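Plomedine adopts site rules for handheld gripper work

Plomedine has adopted a written code of practice for staff who work with handheld grippers and head-worn devices in shared buildings. The code took effect in January and applies to the company's own sites and to those run by its partners, Hostudo and Zisari.

Under the code, each session must have a named lead who checks the equipment before work begins. Cables must be secured, marker cards must be clean and firmly attached, and head straps must be adjusted while the wearer is standing still. An operator may work for no more than 50 minutes before taking a break.

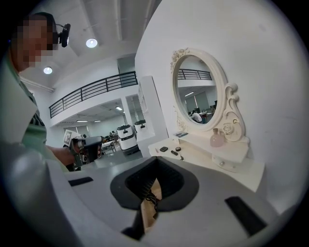 An operator with a handheld gripper and a head-worn device. Two service robots stand on the lower floor beneath the mezzanine.

The rules also cover spaces where service robots share the floor with people at desks. Walkways are to be kept clear, and staff seated nearby must be told when a session will start and end. Faces must be blurred before any recording is passed to another team. Requests to remove a recording must be answered within two working days.

The code was tested under the project name Nimri, which logged 1,000 sessions before the final text was approved. Changes made during that period include a shorter equipment checklist and a clearer procedure for reporting damage to furniture or fittings.

Partner sites must keep signed checklists for each session and make them available on request. Plomedine will review the code again next January.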